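Rultska Lab Teaches Its Gripper to Hesitate

May 13, 2026 — Robots grab with great confidence and mixed results. Stidis, a training method released today by Rultska, lets a policy wait when its wrist view is too blurry to trust.
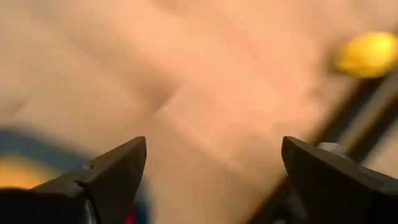

Wrist view, fingers open, background out of focus.

Over 2,000 trials, missed grasps fell from 511 to 427. Rultska calls this progress and has asked its press office not to say "revolution." Code and logs will follow, once someone names the folders properly.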